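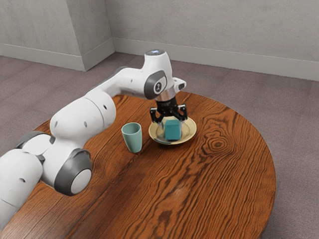 Suspension of home improvement loan part-way through payment

Lucimara Barbosa
I hold an approved home improvement loan with Momach Building Society, payable in 3 stages. The first stage was released in September. The Driddale branch has now written to state that further releases are on hold pending a review of the subsidised rate. Am I required to make repayments on the amount already received, and may the society withdraw the remainder?

Ong
Repayments fall due on the sum released, in accordance with your offer letter. Please refer to the section headed Conditions of Release. Where a stage has been certified by the surveyor before the date of the hold, a written request for payment should be submitted to the branch. If no full reply is received within 8 weeks, you may make a formal complaint.

Zudia
My second stage was stopped as well. They still took the 77 pounds monthly. I was also charged a 700 pound arrangement fee on the whole loan and have asked for part of it back. No answer to date.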